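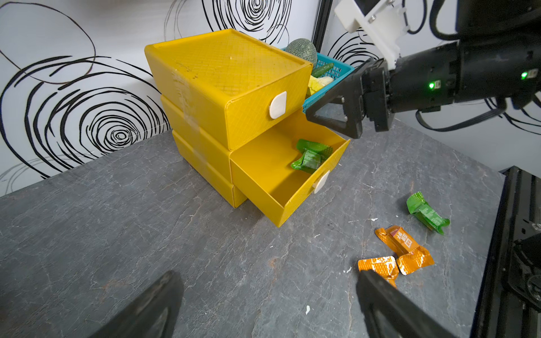
# Plulera: wrappers and drawers

Hi all! Lahcen El Ouafi here. Plulera is my little collection of pictures about the least glamorous job in any kitchen – dealing with snack wrappers. There are 118 short clips in it, sorted into 13 folders, and I've labelled every one of them myself (mostly in March, mostly after supper).

## What's on the counter

The main thing is a yellow three-drawer unit with white handles. It's a bit bigger than a recipe box and I'm very fond of it. Near it you'll get a teal mesh basket of produce, melons and a cucumber included.

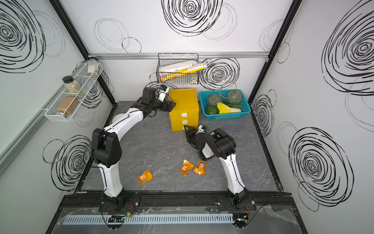 I kept the pantry bits on the wall as one label, "shelf", so jars and packets all land there. If you want them split up, Fadwa El Sherbiny has a longer label list she did for Bominel and she's happy to share it.

Wrappers get a colour label, green or orange. Crumpled or flattened makes no difference, they're all "wrapper". Bowls are "bowl", whatever the colour.

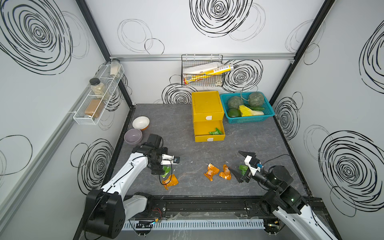 ## Known problems

- Folder 9 has two clips with the same name. Sorry, still on my list.
- "Drawer open" includes drawers that are only a crack open – I went back and forth on it.
- The labels file is plain text with Canadian spelling, so search for "colour".

Contact: Lahcen El Ouafi, Plulera, Berkstead | Back to top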